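Kisenlow colour names, read me first

G'day! I got sick of paint charts that call everything "mist", so I typed up the old Kisenlow house paint range into one plain list. There are 152 rows, one colour per row, with the name, the chart it came from and my best guess at a hex value. The teals and greys are the bits I'm happiest with.

My sources were 3 charts, 2 of them from a garage sale in Nurley and the other from my mum's shed (thanks Mum!). The shed one has faded a fair bit, so go easy on its yellows.
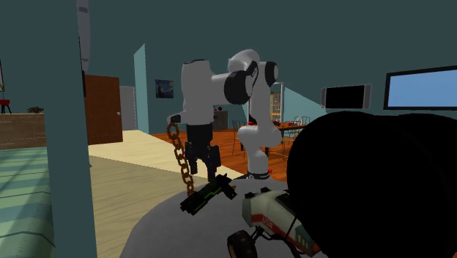
Spelling is as printed, so you'll get both "gray" and "grey". I haven't started on the Itville trim colours yet, maybe in August. Use the list however you like, and yell out if you find a dodgy row.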